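We use cookies to remember your settings and count visits. Accept all | Manage choices

Small tables, proper manners

The woman behind Wendwood's play kitchen corner would like it known that she has opinions about kitchen roll. "Get a full-sized one," she says, before I've got my coat off. "Children tip things over, even pretend things, and then they want to mop up — so let them!"
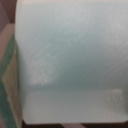 Photo: Wendwood

She started the corner one September with 30 pieces in a shoebox. The list now runs to 323, and she can talk happily about every one of them. What she loves most is laying the table. "It's the mat that does it. Put a mat down and suddenly it's a meal, and everyone sits up a bit straighter."

The plate goes in the middle, and after that she leaves people to it. Knives end up wherever they like. "I used to go round straightening them," she says, laughing. "Now I wait and see who notices."

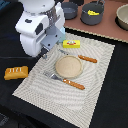
Plate, knife and spatula on the woven mat, with pots on the counter behind.

She is just as keen on the food. Sunday mornings are for breakfast, which in this kitchen can mean cake, and the little cartons and boxes get passed about until somebody decides who's pouring. "They'll argue over the milk for ages, and then they'll offer you some. I've never once said no."

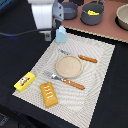
Filed under: Play & Home

My own favourite is the pastry with the white zigzag icing. Hers is the fork, for its wooden handle. "It feels like a real fork to hold," she says. "Go on, try it."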